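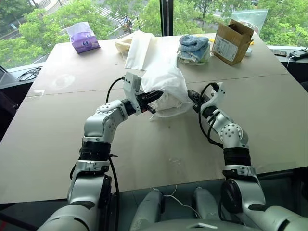
Chapter 6
Two Arms and Something Floppy

May, by the Plitura workshop bench

By now you own, or share, or have been left in charge of, two arms that move when told. If you have followed the earlier chapters they move smoothly, stop when the big red button is pressed and no longer try to shake hands with each other at speed. You may be feeling pleased with yourself. This chapter deals with that.

Up to this point every object on the bench has been a block. Blocks are polite. A block picked up by one corner is still a block, and the far end of it goes wherever the near end goes. A cloth bag has no such manners. Take it by the left edge and the right edge stays where it was, or folds under, or slides along behind like a child being led out of a toy shop. The arm has done exactly what it was asked and the bag is no nearer to being flat.

Most of the trouble people bring to the Bhattacharjee Street workshop on a build evening comes down to this. They have written a lovely routine for a rigid thing and pointed it at laundry.

6.1 What a second arm is for

It is tempting to think of the second arm as a spare. For cloth it is closer to a second opinion. One gripper holds an edge while the other goes looking for its opposite, and neither is much use alone. Try it yourself before you write any code: put a crumpled bag on the table, use only a thumb and one finger of each hand, and open it out. Notice how often you let go and take a fresh hold. Notice too that you never planned any of it.

Write down each grab and each release. Our own first list, for one small bag, ran to 32 lines, and we had cheated twice by using an elbow. The list is your first program, more or less, and it will be too long. Keep it anyway, as you will need it in section 6.3.

6.2 Setting out the bench

Use a broad table and mount the arms along one side so that both can reach the middle. The middle is the only place where they can usefully work together, and it is smaller than you expect. On the Fovurano build it came to a patch some 92 cm across, on a table everyone had agreed was enormous.

Things you are not using will drift onto the table. Tissues, towels, a box of something, a charger. Clear the patch itself and let the edges look after themselves – a bench with nothing on it belongs to a person who has stopped building.

Before switching on, check the following.

1. Each cable has enough slack for the wrist to turn all the way in both directions. Move the arm by hand to find out.
2. No loop of cable can fall between the fingers. A gripper cannot tell its own lead from the edge of a bag and will pull either one with equal care.
3. The fingers meet evenly along their length. Test them on a single sheet of paper, which should not slip or tear.
4. The stop button is within reach of the person watching, who should be watching.

White cloth on a pale table is hard for a camera to pick out. It is also hard for you at nine in the evening. If your software keeps losing the edge, try a darker cloth under the work, or a coloured bag, before you blame the Zestivero vision library. You may still blame it afterwards.

Exercise 6a. Repeat the thumb-and-finger test with a towel, then with a sock. Which one needed fewer fresh holds? Mark on your list the first point where both hands had to move together.

Contact: the Plitura workshop desk | Copyright Plitura Workshop Press | Back to top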